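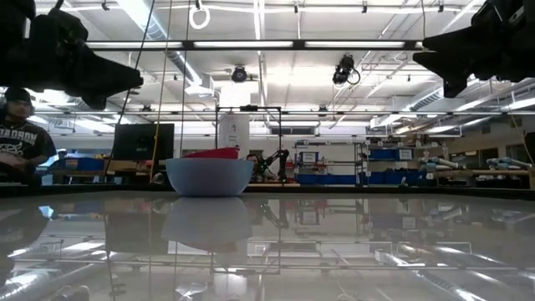
Figure 3. Blue bowl on the glossy tabletop, bowl-stacking task.

4.2 Stacking
Vutell logged 900 stacking attempts, and 401 met our rule for a clean stack. We would not call that kitchen-ready.

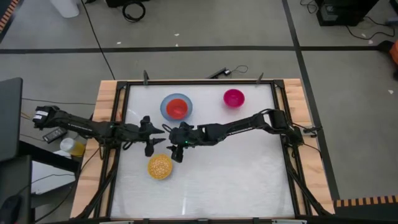 Success rates for dish handling depend heavily on what gets counted. The Mirkedstead protocol scores any nested pair as done. By that rule the orange-red bowl inside the blue one earns full credit, with the magenta and yellow-orange bowls still standing apart.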